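The Breathing Room

By the time Nele Mertens had hung the last of the feathers it was past four in the morning, and the old grain hall at Grerkden was so quiet she could hear the radiators thinking about coming on. There were 600 feathers, cut from a milky sort of film that the people at Nomum sold by the roll, and every one of them had gone up on its own thread, by hand, from a ladder she had stopped trusting sometime in July.

"It's meant to sigh when you walk under it," she told Roos Van Wijk, who had come in with soup and stayed, as Roos generally did. "Like a house that's pleased to see you."

"And does it?"

"It coughs," said Nele.

Roos took off her shoes, though there was no call for it, and went and stood in the middle of the floor with her arms a little out from her sides. She had been an architect for most of her life – schools and a swimming pool and one very stubborn library – and she had a way of standing in a room as if she were waiting for it to finish a sentence. Above her the feathers stirred, and somewhere up near the beams there came a dry little hiccup, and then nothing at all.

They ate the soup sitting on the bottom rungs of the ladder, with Nele's laptop open on an upturned crate between them.
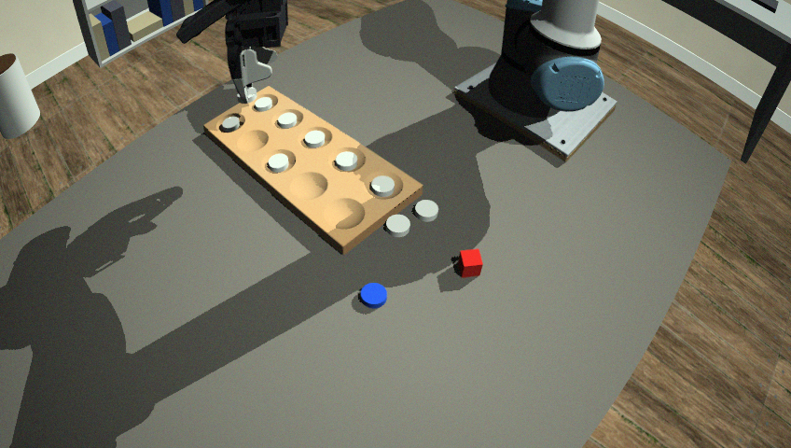 Ten wells, seven discs.

"You've been at this for 11 months," Roos said, when the soup was gone and she had wiped her bowl with the heel of the bread, "and I think you want it to be polite. When I did the library at Zerunard there was a staircase that groaned. Every morning, the third step. I fretted over that step like a sick child, and I had the joiners back 2 times, and then a boy told me he always jumped on it on purpose, to let the books know he'd come."

Nele laughed, and then found she was closer to crying than she had thought, what with the hour and the onions.

"The Nigatu was supposed to open with a sigh," she said. That was the name she had given the whole piece, feathers and motors and all. "It says so on the poster."

"Then people will come in and look up, and it'll cough, and they'll say bless you."

It was getting light in the high windows by then. Nele climbed up once more and loosened the thread on number 103, which had been bothering her, and when she came down again Roos was asleep against the wall in her coat. Nele walked across the floor on her toes so as not to wake her. Overhead the feathers lifted, very slowly, all the way to the far end of the hall, and coughed.

"Bless you," said Roos, without opening her eyes.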